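4.2 Where walkers turn back

I should say up front that I didn't set out to study the last stretch of Trirnisov. I wanted to know how people pick between the two trails, the Leko side and the Illeo side, and the summit was just where I planned to stand with my clipboard. But after a few days up there I noticed how many walkers were stopping at the saddle, 100 meters below the top, and going back down without finishing.

So I changed the form. From April on I asked everyone at the trailhead hut two extra things – how far they meant to go, and how far they went. I ended up with 982 usable forms, and more than 400 of them came from people who had planned on the summit and stopped at the saddle.

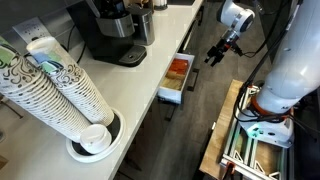
Figure 5. Self-service counter with paper cups.

Ayanda Xaba read a draft of this section and wrote back that I was making too much of the wind. The ridge past the saddle is narrow, she pointed out, and on a clear day you can see every bit of the drop on both sides, so maybe people turn around in good weather for the very reason I thought they'd keep going. I went back to the forms with that in mind and she had a point. Clear days did have plenty of early turnbacks, and the words "steep" and "narrow" came up a lot more on those days than on cloudy ones.

The Leko walkers and the Illeo walkers also gave different answers, which I'll admit I enjoyed. Leko is the longer way up, and folks coming from that side mostly talked about time and tired knees. The Illeo people get to the saddle fresh, having seen nothing but forest, and then the whole ridge opens up in front of them all at once.

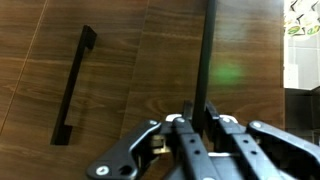

That fits pretty well with what Tseng calls the "late view" problem, where a trail hides its hardest part until the very end. I don't want to lean on it too hard, though. My forms didn't ask about past hiking experience – I wish they had – and beginners may simply prefer the shorter route. Section 4.3 looks at group size, where the numbers are a bit cleaner.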